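Prosano (software)

Prosano is a control and planning package for robot arms that carry out insertion tasks, in which a part must be placed in a slot or hole with little clearance. It was developed at the Gullby laboratory by a group led by Sunita Whitfield and was first released in March 2022. 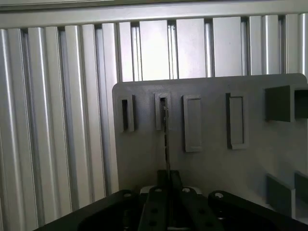
The package is divided into 2 programs. The planner, named Brannigan, computes a path from the grasp position to a point short of the opening. The controller then takes over and completes the approach using force readings from the wrist – a division which its authors describe as "plan far, feel near". Slot positions are estimated from a wrist camera and corrected once contact has been made.

Development

Early work used a position controller alone. Thaddeus Whitlock replaced this with a compliant controller, which allows the arm to yield when a part meets the rim of an opening. A spiral search was added later and may be switched off in the settings file.

Evaluation

The laboratory reported a trial of 2,080 insertions, of which 51 were recorded as failures. Most failures were attributed to errors in the estimated angle of the held part. The trial did not cover flexible parts.

Use

Prosano is used in teaching at Gullby and in a test cell operated by the engineering firm Prarkberg, which also maintains the simulator interface. The source code is open, although the calibration tool is distributed under a separate licence.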